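4.2 The open day as a data source

Project Belay had always planned to put its hand-held grippers in front of the public at some point. We had pictured this happening once the folding study was finished. Ulier, our host organisation, had pictured it happening at the March open day, and Ulier books the rooms.

Visitors were offered a short demonstration and then, if they could be talked into it, a turn with the grippers. The tool has two jaws with textured blue pads and no motor to blame. The operator supplies the arm, the judgement and the patience, and the recording supplies a policy with something to imitate later. We had prepared a running sheet that began with tea towels. Visitors walked past the tea towels and asked whether it could do a proper coat, so from mid-morning onward the demonstration was outerwear.

A puffer jacket is a poor choice of first garment for nearly every reason we could list. The filling pushes back, the shell slides over itself, and there is no flat state to return to when a fold goes wrong. Spread out on a bed it at least has a collar, sleeves and a zipper to navigate by (Figure 7). Bundled up, most of those landmarks are gone, and the annotator is left with a bulge and a best guess.
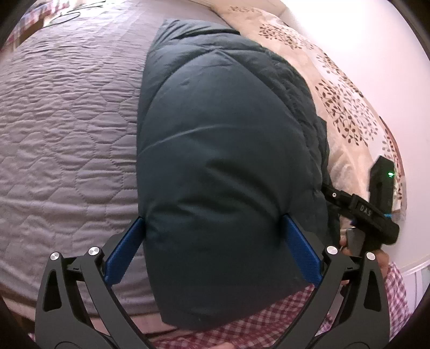
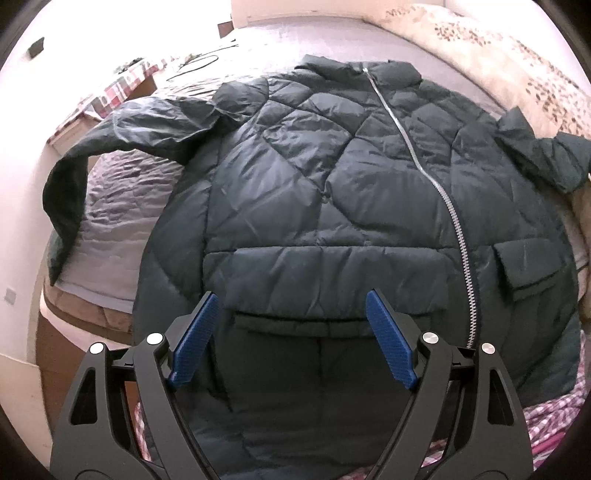
Figure 7. Quilted jacket work with the hand-held gripper: a folded bundle held between the blue pads (first picture) and the jacket spread open on the bed (second picture). Photos: Project Belay / Ulier.

Over the day we logged 2,855 grasps, of which 1,469 were kept after review. The discarded ones were mostly visitors opening and closing the jaws to hear the click - a behaviour we did not model and do not intend to. A further 14 recordings were set aside because the operator was explaining the task to a relative throughout, at some cost to the fold.

Gemechu Woldegiorgis, who ran the afternoon session, noted that newcomers squeezed far harder than project staff and regrasped less often. We had expected the opposite. Staff, it seems, have learned to fuss. Whether fussing produces better training data is taken up in Section 5, where the Prasuvine baseline is trained on both groups separately.

The tea towels were returned to Paswood in the condition in which they arrived.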